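Search notebook entries
Go
Advanced search

6 July 2018
Posted by bench notebook, Brostis workshop

Power strip for the white table: position, cord run, button use

Open item from the last entry was where the power strip should sit on the white table. The old arrangement was a strip on the floor behind the board, and everyone who needed a socket had to crouch for it. Dunne sent a white one to try on top. Notes below are for whoever sets up the table next.

1. Position

Strip goes lengthwise across the middle of the table, sockets up, cord leaving on the right. I started with it at the far side, against the wood. Reach from a standing position was fine for the near buttons but the plugs ended up hanging over the board. Moved it 16 cm toward the front and left it there. White on white is hard to pick out from the door, so look before putting a tray down.

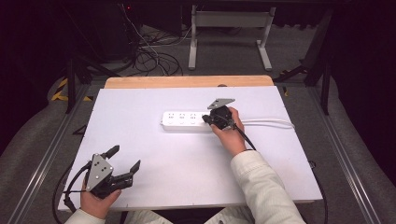 2. Cord run

Cord is to go off the right end in one wide curve and over the far side of the table. No tight bends at the strip. Slack on the table should stay under 55 cm; anything more gets pulled back and taken up below. Do not tape the cord to the white surface. The last tape left residue that took most of a morning to get off.

Mounting: there is a tab with a round hole at the left end, so the strip could go on a screw. I have not fixed it. Lositz want the table returned with no holes in the top, and a screw into the wood edge would put the sockets back where they were. Leave it loose for now. It slides a little when a stiff plug is pulled, so hold the housing with the other hand. 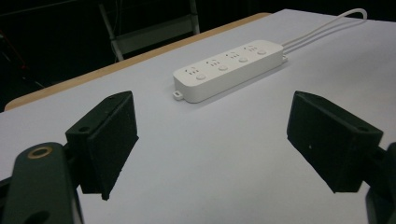

3. Buttons and load

Four outlet groups, one round button to each. Allocation, counting from the cord end:

First: bench lamp.
Second: meter charger.
Third: spare.
Fourth: soldering station, when in use.

Our own limit for this table is 400 W total, all four groups together. That is a house figure carried over from the Zetbridge job and has nothing to do with the rating of the strip, which I still need to enter in the equipment list. No heater or heat gun here; use the wall outlet.

Press buttons with the flat of the finger, straight down. Pressing at an angle moves the strip. Switch the group off at its button before pulling a plug, and leave all four off at the end of the day. With nothing plugged in, it is easy to forget the strip is there.
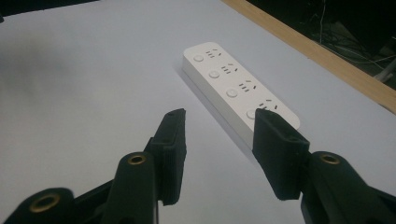 The buttons are nearly the same white as the housing, which makes them slow to find under the overhead lights. I would like a small dot of gray paint beside each, matched to a gray dot on the lamp and charger plugs. Numbered labels would also do, but the ones in the drawer curl after a few weeks. Whoever orders next, the printed sheets come in packs of 100 and we need four labels.

To do: enter the rating, decide on dots or labels, measure the slack again after the lamp is moved. Review the whole table in September when the Lositz loan comes up.

Recent entries
Drawer labels, second attempt
Removing tape residue from the white table
Bench lamp arm: replacement spring
Zetbridge job: load log and notes
Lositz loan items, checklist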